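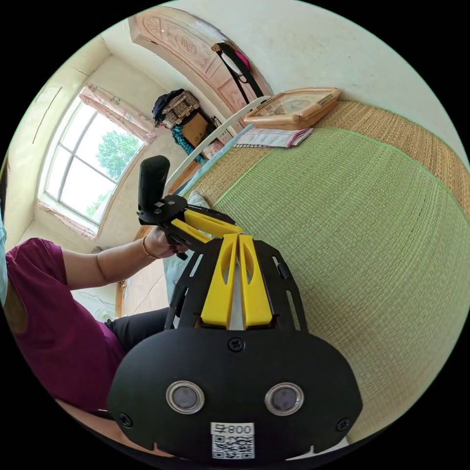 News > Parish Life > Press Releases

Print | E-mail

Skallwood Parish to Hold Clothing Drive for Feast of Corpus Christi

PRYOR, Sat 6 June — St. Anne's Parish in Skallwood will collect clothing for families in the Pryor deanery after both Masses on the feast of Corpus Christi. The parish last held a drive in October, when 184 households received clothes.

Donations may be left in the side chapel before the Eucharistic procession begins. Coats are not needed at this time. 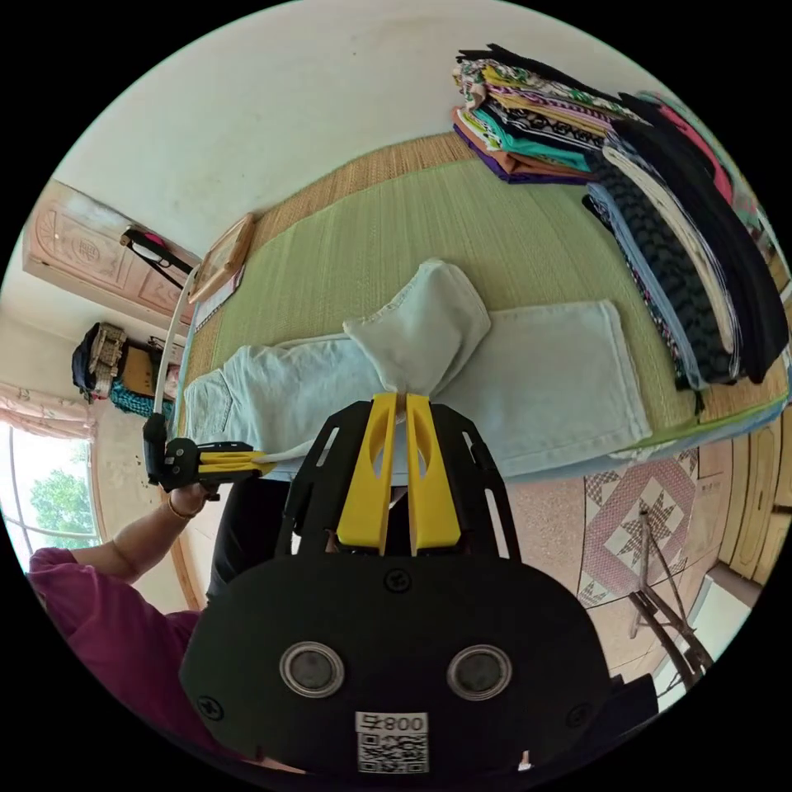 The Clitement Center, which shares out the clothing, has asked for adult sizes first. Items should be clean and in good repair. Work pants and denim are always in demand, and light blue jeans like the folded pair here are as welcome as dark ones. Please check the pockets.

"We bring our gifts to the altar, and we carry something out to our neighbors," said Yoga Krishnan, parish outreach coordinator.

The procession will end at Fanik Hall with Benediction.

Print | E-mail

Recent Releases
Summer Mass Schedule
Choir Seeks Altos
First Communion Photos Available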